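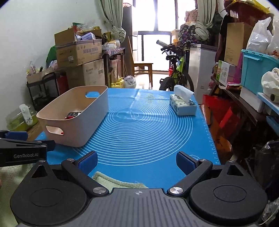 Sorting small stuff on a baking mat - anyone else?

Posted in: Home and Storage
Views: 3252

hegyi_flat
I've been clearing the back room since May and I'm down to the small things. I put the blue silicone baking mat on the table and sort on that. It has circles and a ruler printed on it, so I can check if something fits a basket before I commit. Rule is that whatever is on the mat gets a place before anything else comes out.
Right now the peach basket is for things that stay on the table. The tissue box stays out too. Questions: do you keep a basket like that in the open or in a drawer, and what do I do about the top of the chest freezer?

Rurstead
Open, or you'll stop using it. Mine has been on the table for 9 years. The kind with handle holes at both ends is good because you can move the whole lot when you eat.

pantry_shelf4
Disagree. An open basket fills up with pens and receipts within a week. Drawer, with a divider.

Rurstead
Then empty it once a week. Takes 4 minutes.

pantry_shelf4
If I was going to do that I wouldn't need the basket.

clirivthorpe_attic
On the freezer: clear it. I had bedding on mine and every time I wanted peas I had to move it to a chair, and then it lived on the chair. Fabric goes in a lidded box on a shelf.

hegyi_flat
Mine is a floral bundle and it does end up on the wooden chair by the window. The rack on the left wall is full of cardboard boxes though, so there's no shelf to give it.

clirivthorpe_attic
What's in the boxes? Start there. If the top one is open you're using it, so that one can stay within reach. Anything under it that you haven't opened in 30 days goes somewhere else.

Lernine
I'd worry about the bike first. It takes up more floor than anything else you've mentioned. A wall hook, if your wall will hold one.

hegyi_flat
It's a rental, no hooks.

Lernine
Floor stand then. Same footprint but it won't lean on the freezer.

pantry_shelf4
Still say drawer.

hegyi_flat
Basket stays out for now. Boxes next, then the bundle. I'll post again when I get to the bottom of the rack.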